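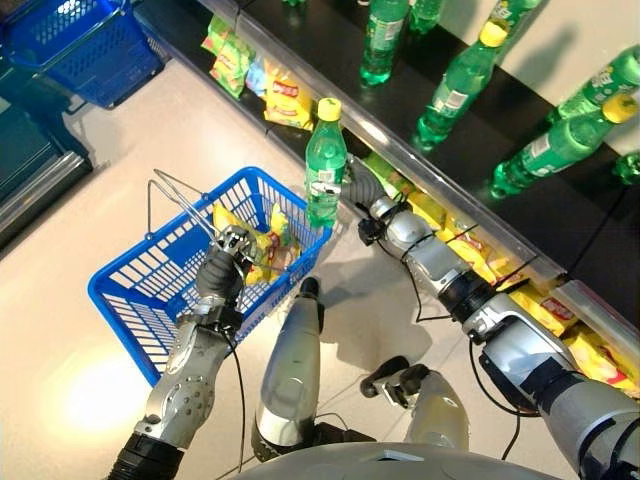
17 May 2025

Feet up, tea next to me, both shoes somewhere in the hallway. I promised myself I'd keep writing this thing after February when I let it slide for weeks, so this is me writing, even though what I want to do is lie face down on the rug.

So it was another day with the Akanda. I'm over in the practice aisle most of the week now and only go back to the real store for the evening orders, and my head still hasn't sorted out which one is my job. Officially I'm still an online order picker for Giltard. I still have the vest. But the sheet on the break room door has me down as "aisle support," which I guess means I put the sodas back.

And wow, do I put the sodas back! Green bottles, yellow caps, over and over, up on the top of the shelf, and then the chip bags underneath. The Dernex people don't want it neat, either. That was the hardest part to get used to. I've spent years being told labels out, front edge, no gaps, and now there's a woman with a laptop telling me to please lay a few of them down on their sides and point them different ways, like customers have been through. My hands just don't want to do it. I lay one down and two seconds later I've stood it up again without thinking, and she has to come over and (very nicely) knock it over.

What I keep noticing is how much of my job I never had words for. I've been picking so long that I don't think about how I hold a basket. Then they sit me down and ask how I decide where to grab a bottle, and I'm like, um, I grab it by the bottle? But I do have a way. I go low if there's one right behind it, so I don't knock the neighbor. I turn my wrist before I get there. With chips I never squeeze the middle, I take the bag by a corner or scoop it from under, and I put them on top of everything even when the list has them first, because crushed chips means a refund and a refund means somebody wants to talk to you. All of that went into her laptop. I felt kind of proud and then on the bus home I felt kind of weird about it.

The bags are the real headache for it, more than the bottles. A bottle is a bottle. A bag is a different shape every time you touch it, and they slide over each other, and down by the basket everything is yellow and green and shiny and squashed up together.
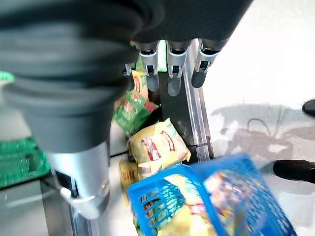
Anyway, I was telling my sister on the phone that it's the looking that wears me out more than the lifting. On a regular shift I'm walking the whole time and chatting and sneaking a look at who's buying what. In the practice aisle I stand still and watch hands. I have to say when something's wrong, and I have to say it in their words, so it isn't "oops," it's "contact" or "slip" or "reset." I did 121 of those little call-outs before lunch, according to the log, and I only know that because the log prints it at the bottom with my initials. My feet hurt in a totally different place from walking days. I need different insoles. Put that on the list.

Pay is the same, in case I ever read this back and wonder. I asked for aisle support to come with something extra and I was told it would be looked at. It's been looked at for a while now! There was a gift card at Easter.

The part I want to get down before I forget is the meeting. They pulled us all in after the early shift, pickers and shelf crew both, and somebody from the Skellevham office stood up with slides. The big number was 60 orders a shift, what they'd like one machine to manage by itself someday, in the night hours when we're closed. Small orders only. Snacks, drinks, that sort of thing. We'd still do the produce and the frozen and anything where the customer wants a swap. There was a slide with a smiling cartoon picker on it and the words "more time for customers," and I looked along the row and could tell we were all thinking about the night people.

There are 11 on nights. They weren't at the meeting, which was at the exact hour they'd all gone home to sleep. I don't think anyone meant it badly. I think it just didn't cross anyone's mind, and that bugs me more.

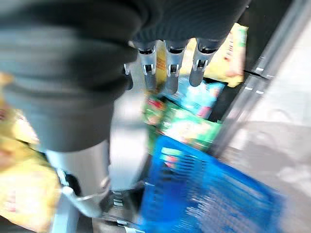
So do we train it and then hand it our shifts, or how does that work, came a voice from the back, and the room went really quiet. The office guy said no, no, it was a support tool, and no one's contract was changing this year. Then the same voice said this year was more than half sold as far as vacation requests went, so what about next year, and people laughed, and he clicked to the next slide.

I didn't say anything. I never do in those, I think of it all on the stairs afterward. What I would have said is that I don't mind the machine. I kind of like it, if I'm being truthful in my own diary. It doesn't rush me. I like the engineers too, they eat lunch with us and one of them brings in plum cake. What I mind is not knowing whether I'm doing a new job or finishing up an old one. Those would be different! I'd act different. If it's a new job I'd take the course they're offering (29 hours, on the clock, with a certificate). If I'm finishing up an old one I'd be looking at the pharmacy opening across the road, where I hear they let you sit down.

I did sign up for the course, by the way. Put my name on the sheet on my way out, then walked back and checked that I'd spelled the email right.

Afternoon was back in the aisle and it was more of the sodas. It was the one-bottle drill, basket in the left hand, reach with the right, bring it over, and me at the side with my list. I've caught myself holding my breath when the fingers close. I even lean. My neck is sore from leaning. 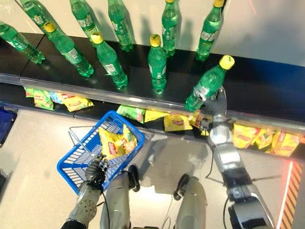
You're too fussy with it, I got told at break, and you were never that patient with the new hires. Which, ouch. I said the new hires talk back. But I've been chewing on it all evening, because it's a little bit true. When a new kid puts bread under cans I sigh and fix it and that's the whole lesson. In the practice aisle I'll watch the same reach again and again and write down every bit of it, and there's an engineer who wants to know what I think. If anybody had taken my notes that seriously for the kids, we'd keep more of them. I might bring that up. The corner trick with the chip bags alone, I could have been showing people that for years.

I asked the laptop woman if I can have a copy of my own notes, the how-I-pick stuff, typed up. She said she'd have to check with Dernex whose they are. I said they're mine, they came out of my hands, and she laughed and then stopped laughing and wrote it down, so we'll see.

Other things. The vest is in the wash. Need insoles, milk, stamps. My sister wants to know about the lake and I haven't asked for the days yet, and after today I'd better do it before everyone else does. I had chips for dinner, which is ridiculous after a whole day of looking at them, and I picked the bag up by the corner.

Early one tomorrow, so the alarm's set and I'm going to go find my other shoe.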